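Bin picking notebook, Cervantes cell
20 Jul 2018
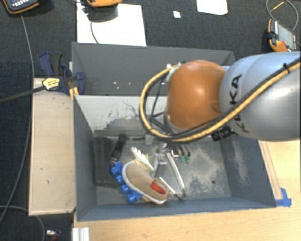 Arm over the front bin, mixed pile with the shoe on top.

Purpose today: compare two ways of ranking grasp candidates on cluttered bins, using the same detector output for both. Ranking A is the one we have had since December, a straight sort on the network score. Ranking B multiplies the score by a clearance term computed from the depth map along the approach path. Same gripper, same speed limits, same lift check.

Setup notes. Bin poses re-registered before the first run. The clamp between the bins stays where it is; if anyone loosens it, redo the registration, do not trust the old transform. Depth background taken with the front bin empty. Planner is the Trornard build, unchanged. Scoring network is the Fisell checkpoint trained on the single-object set, plus the 500 clutter scenes Sarahí Carrillo labeled.

Protocol. Pour the objects, no arranging by hand afterward. Six pours per ranking. Five pick attempts per pour, then stop whether or not the bin is clear. An attempt is a success if the object is held through the lift and released over the rear bin. Two objects in the gripper counts as a failure for this test, although the old Ciston protocol counted it as a success. Numbers in the old log are therefore not comparable with these.

Observations, ranking A. Top candidates cluster on the shoe. The rim of the opening gives two near-parallel edges in depth and the network likes it, regardless of what is lying against it. On the first pour the highest candidate had one finger going down on the side where the blue knobbed piece sits against the shoe. Contact before closure, force stop, attempt lost. Same failure on the third pour with different neighbors. When the shoe comes out early the rest of the sequence is much easier, so the order of picks matters more than I had assumed.

Observations, ranking B. Fewer force stops. The clearance term pushes the thin items up the list, e.g. the long white strip, which has free space along most of its length. These are not good picks. Depth on the strip is noisy and the closing width is small, so the fingers tend to close on air or pinch one edge. Clearance weight is probably too high for anything narrow.

The dark block by the left wall gets almost no candidates under either ranking. Depth returns there are sparse and the mask merges with the shaded corner. This is a perception problem and should not be charged to the ranking. I have marked those attempts separately in the log. The white item with the finger-like strands gives the opposite problem: plenty of candidates, all of them on single strands.

Cable loop at the wrist. On approaches tilted toward the far wall the hose swings into the volume we treat as free. No contact logged, but the collision model still has the arm without the hose. Add a swept capsule for it before going any steeper. Until then the tilt cap stays in the config.

Interim reading: B is better on force stops and worse on empty closures. Totals are too close to separate on six pours each and I do not want to quote a rate from this. The useful part is the failure split.

To do
- Clearance weight as a function of closing width. Try a linear ramp first.
- Rerun B with the ramp, same protocol, six pours.
- Check exposure on the left side of the bin, compare mask for the dark block.
- Hose capsule in the collision model.
- Sarahí: can you send the label version used for the clutter scenes? The config only has the folder name.

Logs and depth maps are in the Cervantes directory, one folder per pour. Pour 4 under ranking B has a missing depth map for the second attempt; the pick itself was logged, so I kept it in the count.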